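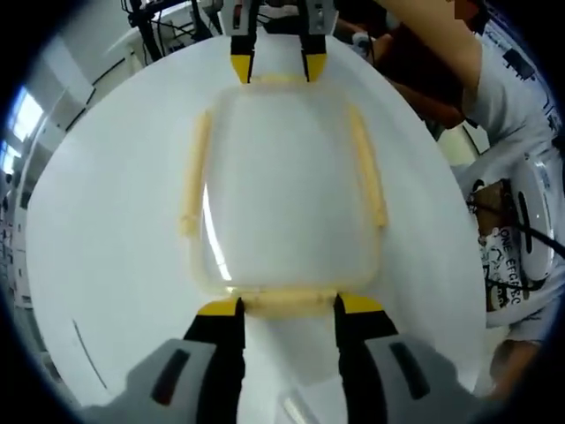 How to Compare Two Wartime Casualty Lists for One Town

Casualty totals for the same town often disagree. The usual causes are duplicate names, different cutoff dates and different rules on who belongs to the town. The steps below use the Rovell lists from the Second World War, but they apply to any pair of lists.

What you need
A copy of each list, in full
A spreadsheet program
A prewar population figure for the same area

Step 1. Write down the rule behind each list
Read the front matter first. Look for three items: the start and end dates, whether civilians are included, and whether a person was listed by birthplace or by last address. The Rovell memorial roll goes by birthplace. The later index compiled by Souad Chraibi goes by last address and stops in May 1945. If a list gives no rule, enter "unknown" and leave it that way.

Step 2. Enter every name as printed
Use one row per entry. Keep the original spelling in one column and put your standardized spelling in a second. Names moved from one alphabet to another can appear in several forms, and the original is needed to check them later. Record the page number in a third column.
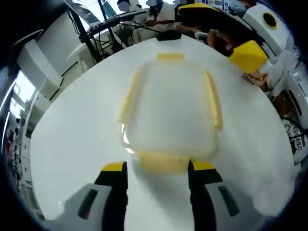 Clear container with yellow latch tabs

Step 3. Mark duplicates, but do not delete them
Sort by standardized surname, then by year of birth. Treat two rows as the same person only if the name matches and at least one other field matches, such as birth year, unit or next of kin. A matching name alone is not enough. The Rovell roll has 300 entries, and 251 people remain after this step.

Step 4. Separate dead from missing
Add a status column with four values: killed, died of wounds or illness, missing, captured. Many published totals combine all four under "casualties" - others use the word for deaths only. In the Rovell roll, 73 entries have no date of death. Do not move these to "killed" unless a second source supports it. 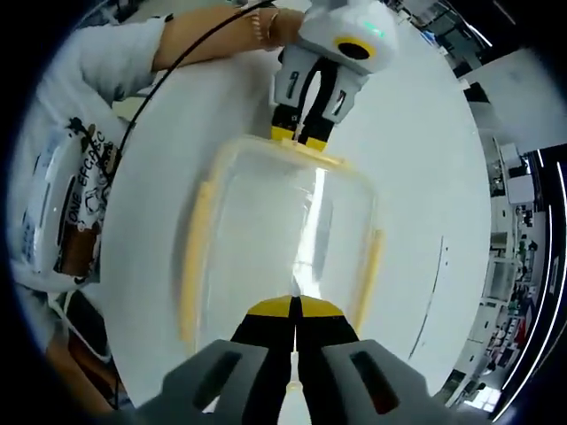
Where a second source does exist, cite it in the row itself and keep the earlier status in a notes column.

Step 5. Calculate the rate
Divide the number of people by the prewar population and multiply by 100. With 251 people and a population of 2,260, the result is 11.1 percent. Check that both numbers cover the same ground. The Skullow farms were counted with Rovell in some years and separately in others, and using the wrong boundary changes the rate.

Step 6. Report both totals
Give each list its own line, with its rule and cutoff date next to the number. Do not average them. Unmatched names go in an appendix, sorted by the original spelling.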